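Two-arm sorting set: how much variation per episode?

Forum: Imitation learning / Data gathering
Started by mobura, 31 March 2021

mobura wrote:
We are at 3094 episodes on the bag roll task and I need to decide how to spend the rest of the budget. The task is simple to say. Rolls of plastic bags are in a heap on the table, and the arms pick them up and put them in an open drawer. Two arms, teleoperated, one operator at a time.

My worry is the heap. Operators tend to build it the same way each time. The policy does fine on those heaps and badly when a roll stands on end or lies under another one. Do people here script the start states, or let the operators shuffle things by hand?

Mwende

dexblack wrote:
Script them. We print cards with a rough sketch on each and the operator has to match the card before recording. It adds time to each reset but you get coverage you can put in a table. When we let people shuffle, every heap drifted toward the middle of the table within an hour.

estibaliz_i wrote:
I disagree with the cards. We used them for the Disura set and the operators got very good at building 300 layouts and nothing else. The trained model knew those layouts. Dumping from a box gave us better results and it was quicker too.

dexblack wrote:
Quicker, sure. But with dumping you can't tell me how many episodes had an upright roll. I want to know that before training, not after.

estibaliz_i wrote:
You can label it from the first frame. A person can tag start states very fast. Do it at the end of the shift.

mobura wrote:
Both make sense. For reference, our heap has lavender, light green and light blue rolls mixed together, some lying flat and one of the lavender ones almost upright. The other objects on the table stay in for the whole episode and are never the target.
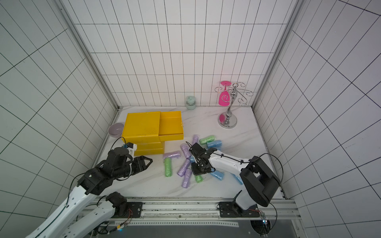 Should failed grasps stay in the training set?

Keep them if the operator recovers and finishes the task, and drop the episode if it ends with the roll still on the table.

That is the rule we have used since the start and I am not asking to change it, only putting it down so the numbers can be compared. A second try after a slip is worth a lot to us. The plastic is crinkled and the fingers don't always get a good hold of it.

deolinda.f wrote:
I would look at the other objects before the heap. You have a bottle, a bowl and a glass hanging on a stand. If they stay in the same spots for all 3094 episodes, the model may be using them as landmarks. We had that on Gelar. Someone moved a cup the width of a hand and the success rate dropped by half.

mobura wrote:
They move between sessions but not between episodes. A session is a morning or an afternoon.

deolinda.f wrote:
Then you have far fewer layouts than you have episodes. I would move one thing every 5 episodes. It takes a few seconds.

ayeong_m wrote:
Agree with Deolinda on moving things, but please don't move the drawer unit yet. That is a separate problem. Get the grasp working with the drawer fixed, then change its position in a second batch. We mixed both from day one on Pino and could not tell which part was failing.

dexblack wrote:
I'd mix them from day one. Otherwise you train on a fixed drawer and then spend May undoing it.

ayeong_m wrote:
We didn't have to undo anything. We trained again on both batches together. The first batch was still useful.

estibaliz_i wrote:
One more thing on two arms. Check how often each arm does the pick. Right-handed operators use the right arm even for rolls that are closer to the left. On our set it was bad enough that the left arm hardly learned to grasp at all.

mobura wrote:
I ran that just now from the gripper logs. The right arm is well ahead, more than I expected. I will ask operators to use whichever arm is nearer and check it again after the next batch.

Plan for now: dump the rolls from a box, tag the start states afterward, move one of the other objects every 5 episodes, and leave the drawer unit where it is. Dexter, if the tags show too few upright rolls I will make some cards for those only.

dexblack wrote:
Fine by me. Post the tag counts when you have them, and put the left and right arm picks in separate columns.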